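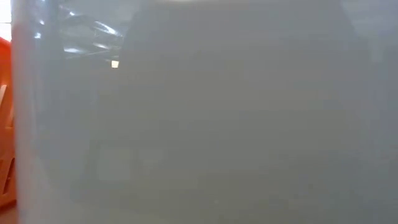 Posted by the Closelton Kitchen Notebook on Wednesday, November 9, 2022

I finally got the smell out of my plastic containers, and I'm so pleased I have to tell you how. Mine had been holding onto a garlicky chili since September (yes, really) and regular dish soap did nothing at all.

Baking soda paste first. Three spoonfuls of soda, one of water, smeared all over the inside and left overnight with the lid off. Rinse in the morning. If there's an orange tomato stain, set the box on a sunny windowsill for a day or two while it's still damp. My windowsill faces north, so mine took closer to a week!

Lids are worse than boxes. Pull the rubber ring out with the handle of a teaspoon, never a knife, and soak it in white vinegar for 5 minutes. I lost one down the drain doing this, so put the plug in.

Then dry everything completely before you stack it. I stand mine on edge in the dish rack, and I store them with the lids off, in a separate basket. My sister-in-law stores hers snapped shut and we've agreed not to discuss it.

Oh, and crumpled newspaper! Stuff a ball in the box, put the lid on, leave it two nights, wash. It works on lunch bags and my old thermos too, though the thermos needed a second go.

Next week: burnt pans, and what I did to my good one.

225 shares | 5 comments

Contact | © 2022 Closelton Kitchen Notebook | Back to top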